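Speaker notes: two grippers, one bin of pliers
Skustuver meet-up, short slot

Opening (keep it quick)
Hello, I'm Noemí, and I spent most of December arguing with Leobardo about fingertips. Say thanks to Chiharu for lending us the bench. Ask who's ever tried to get a robot to pick up one pair of pliers out of a heap. Wait for the groans!

What we wanted to know
We had two fingertip designs, the Kendlow and the Rurnlow, and one question: which would you trust with hand tools? Pliers are horrid. They're heavy at one end and rubbery at the other, and the handles hook round each other as soon as you tip them in. So, a yellow container, a white table, two arms and a lot of tea.

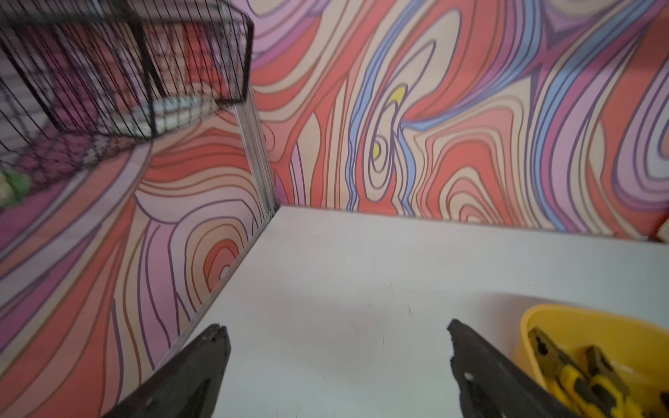
How we ran it
60 picks for each design, 30 seconds allowed per pick. Hala drove, I kept score, and we swapped when she got cross. (Mention that we kept the same camera settings all the way through, someone always asks.)

Talk about the wrist view here. It's lovely for lining up your fingers and hopeless for telling you what the other arm is up to, so we wanted a fixed view as well. With that one you get both arms, the bin and a pair of pliers lying by itself on the table, all in one go.

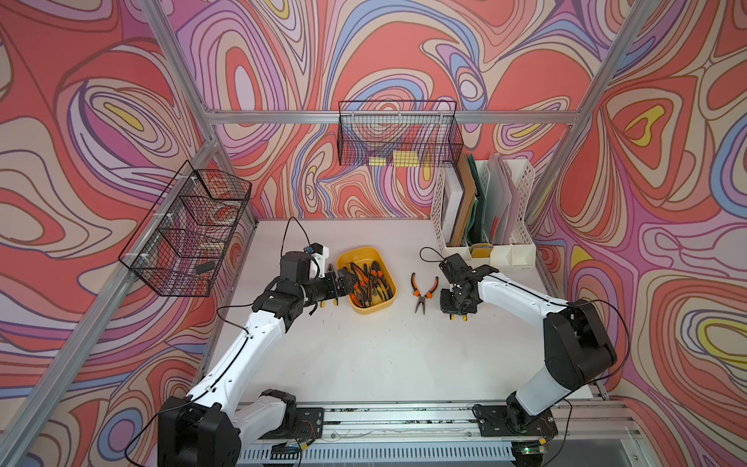 I'd gone in sure that the narrower tips would win, and in the heap they did, by 5 picks. On a single pair lying flat they were worse, and Hala swore at them quite a lot. The wide ones just sit down either side of a handle and close. Leobardo will tell you he said so in the first place. He did, a bit.

If there's time
Rutilio's question about softer pads. We've only done a few goes, so don't promise anything! Score sheets are on the Carrillo shared drive, ask me for the link afterwards.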